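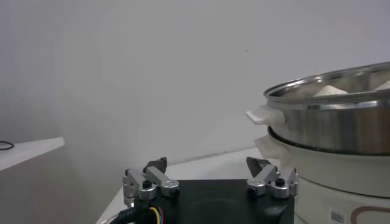

Figure 3. White wall and tabletop, with a cooking steamer and a shelf to the left.

4.2 What people told us about cooking for one

I went into these interviews thinking we'd hear a lot about money, and we did hear some. But what people really wanted to talk about was leftovers! Suha Chamoun and I spoke with 29 adults living alone in Hijazi (the full list of questions is in the appendix), and most of them brought up leftovers before we'd even got to that page. One woman, who was 86 and sharper than either of us, told me she still makes her mother's rice in the old amount and eats it for days – "it doesn't taste right small," she said.

Steaming came up more than I'd guessed. People liked that they could walk away from it, and a few said it was the one kind of cooking they'd kept up after a husband or wife died. Maysoun Zein found something close to this in her Vomden diaries, although her group was younger and mostly shared kitchens.

We also asked about storage, and here the answers were all over the place. Five people froze nearly everything. Others wouldn't freeze rice at all, and got pretty heated about it with me. Dima Salameh coded these answers twice, and the second round moved several of them from "habit" to "taste," which I think is fair. Clear plastic came up too, mostly from people who like to see what they've got.

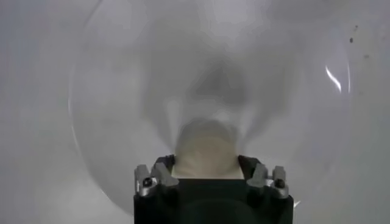 4.3 Shopping trips and portion size

Small packs cost more per meal in Hijazi, and everyone we talked to knew it. I'd still be careful about reading too much into that, as we only visited in October.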